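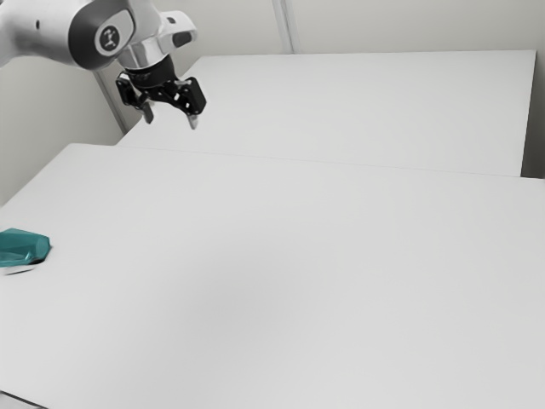 Fasting and the Shared Table: second progress report to the Hellström Fund

Projects > Religion and Everyday Life > Fasting and the Shared Table > Reports

June 23, 2026

Dear Märta,

You asked for something shorter than last time and with fewer footnotes, so I've left the footnotes out altogether and will do what I can on the other front.

Where we've got to

The first report ended with the reading seminar half planned and the call for papers still in draft. Both have moved on. The call went out in the spring under the title we agreed with you (Fasting and the Shared Table: Abstinence and Company in Jewish, Christian and Muslim Thought), and we closed it with 14 proposals we want to take. I'd hoped for ten! They're a good spread too, with a decent number from people still writing their doctorates, and a couple from outside universities altogether, one of them from a hospital chaplain who wants to talk about patients who insist on fasting when their doctors would much prefer they didn't.

The congress itself is still set for November at Gedby. The programme is drafted as far as the second afternoon. The third session keeps changing shape, mostly my fault, and I'll come back to that.

The reading seminar

We've met six times now in the upstairs room at Stirkum, which is cold until Easter and stuffy after it. We started with Isaiah 58 and spent two whole meetings there, where the plan said one. Then came the Ramadan chapters in al-Ghazali, some of Basil's homilies on fasting, and a very lively evening on Maimonides and public fasts in time of drought. The idea was always that each text would be introduced by somebody from a different tradition, and this has worked better than I feared when I wrote the application. People are more careful with a text that isn't theirs, and the person whose text it is gets to sit back and be surprised for once.

The argument we keep coming back to is whether a fast is something you do alone. Most of us came in thinking of it as private discipline, with the meal at the end as a sort of reward. After Isaiah that's hard to keep up. The fast there is all about what happens to the bread you don't eat and who gets it instead. Toon Brouwer then pushed this further than I'd go myself – he thinks the breaking of the fast is the main event and the going without is a long way of laying the table. We've asked him to put that in his paper, and he's promised to be rude about everyone else's position, including mine.

I should say something about attendance. It drops when the texts are long. The Basil evening was thin, and two of those who came hadn't read it, so we ended up reading aloud, which took ages but was one of the nicest evenings we've had. From September we'll send out shorter passages and read them aloud together as a matter of course.

The weekend at Mallotwood

This was the part of the bid your assessors liked least, and I understood why, as "a residential weekend for conversation" does sound like a holiday with a reading list. It was hard work, I promise. We had speakers on Friday night and Saturday morning, and then an open afternoon where people who keep a fast of some sort talked about how it goes in an ordinary week: school runs, night shifts, a mother-in-law who takes it personally. I took pages of notes and they're already feeding into the introduction of the book.

What didn't go well was the Saturday evening discussion on secular fasting (detox diets, hunger strikes, dry months and so on). I'd put far too much into one slot. Hunger strikes don't belong in the same hour as juice cleanses, and one of the participants told me so quite firmly over the washing-up. She was right. For Gedby I've split these up: political fasting gets its own session with a proper respondent, and the diet material shrinks to a single paper. That's the third session I mentioned, and until the respondent says yes I can't fix the order of the day.

Writing and publishing

The seminar booklet is with the printer in Stirkum. It has the passages we read, in the original and in translation, with a page of questions after each. We're printing 500 copies; 200 of those go to Gedby for the congress packs and the rest to libraries, parishes, mosques and synagogues that have asked for them, with a small pile kept back for the seminar. Getting the Hebrew and the Arabic to sit properly on the same page as the English took three rounds of proofs. I now know much more than I ever wished to about which way round brackets go.

The edited volume is slower. We have interest from a publisher and no contract. They'd like a tighter book than a set of conference papers, and I agree with them, so the plan is to choose chapters after November when we've heard everything and can see which papers speak to each other. That means the full manuscript won't be with them until the following summer. In the application I said spring. I'd like to ask you formally for that change, and I can send a revised timetable on one page if the trustees want to see it.

Money

Briefly, we're inside the budget. Travel has come in lower than planned, mainly as several speakers for Mallotwood came by train together and shared the taxi at the far end. Translation has come in higher. I'd underestimated the Syriac material badly, and I'd rather pay a translator properly than patch it up myself from an old edition. May we move what's left in the travel line across to translation? It would cover the gap and leave a little over for the sign language interpreter we'd like to have on the opening day.

Catering at Gedby is the line I'm least sure of. You'll see the joke coming, but a congress on fasting turns out to need a lot of thought about lunch. We have kosher, halal, vegan and Orthodox Nativity Fast requirements all in the same few days, and the first caterer we spoke to offered us fruit salad. I've now got a second quote that takes it seriously, and it costs more. I'll forward it as soon as the numbers are firmer.

What's next

Over the summer I'll finish the programme, and Toon will write to all the speakers about abstracts and the length of papers (twenty minutes, and he means it). The seminar starts again in September with the desert fathers. Registration for Gedby opens the same month, with the reduced rate for students and the unwaged that you asked us to keep.

Three things I need from you, if you can manage them before you go on leave:

- a yes or no on moving the travel money to translation
- the trustees' view on the new date for the manuscript
- whether you'd like to say a few words at the opening, and if so how long you want

Do come to Gedby for the whole thing if your diary lets you. The final evening is a shared meal, open to the town, and last time I counted heads for it I had to ask the hall for more tables.

With warm wishes, and thanks again to everyone at Hellström for their patience over the first set of receipts – the missing ones were in my coat, and they're in the post to you now.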